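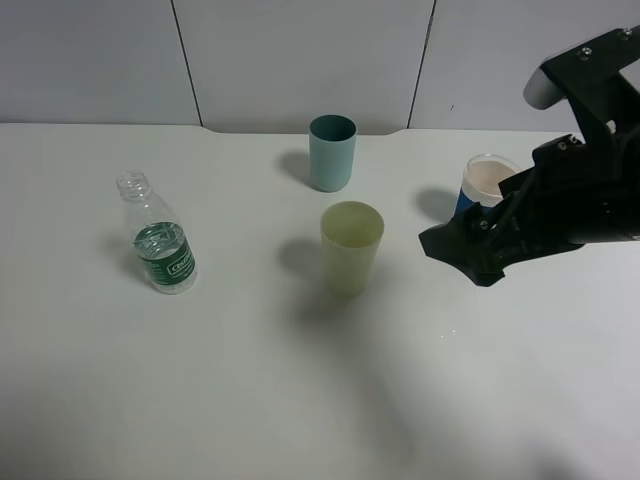

Donville Short Courses
Food and Drink Service, Level 1
Handout 4: Pouring water and setting out cups

Read this before the practical. You will need it again for the March assessment.

Pouring from a bottle

Small plastic bottles are harder to pour from than jugs. The walls are thin, and if you grip the middle the water jumps out of the neck. Hold the bottle low down, over the label, with the thumb on one side and the fingers on the other. Tilt slowly until the water reaches the neck, then stop and let it run. A full bottle needs only a small tilt. A nearly empty one has to go well past level.

Take the cap off and put it in the waste tub before you start. Caps left on the table end up on the floor. 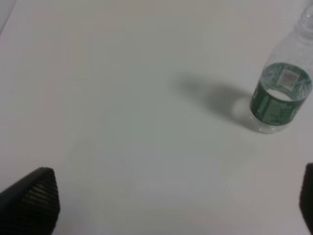 Fig. 1. Clear bottle with a green label band, on a white table.

How full

Leave a finger's width below the rim in a tumbler and two in a paper cup. Our practice measure is 100 ml per cup, checked with the Dodau jug. You may be up to 18 ml out in the first session - after that we expect better.

Which cup

Plastic tumblers are for cold drinks only. They are washed and used again, so check the rim for chips and rough spots with a dry finger. Paper cups are for tea and coffee and are used once. Do not pour water into a paper cup that has had coffee in it, even if the guest says it is fine. Fetch a clean one.

Placing

Set cups down with a gap wide enough for a hand to pass between them. Tall things go where a sleeve will not catch them. Pick up tumblers by the lower half and never by the rim.

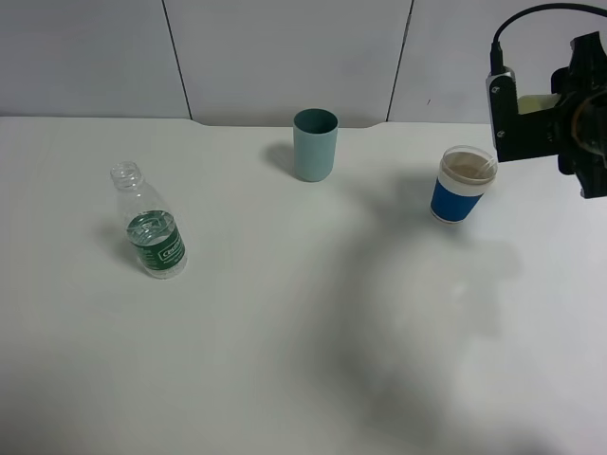

Clearing follows the same order every time. Bottles first, then paper cups, then tumblers. Empty any liquid into the slop bucket, take out stirrers and straws, and stack paper cups only when they are drained. Bottles go in the Brondia crate with the labels left on. Wipe from the back of the table towards you.

For next time

Read pages 39 to 41 of the Pacheco booklet and bring a clean tea towel.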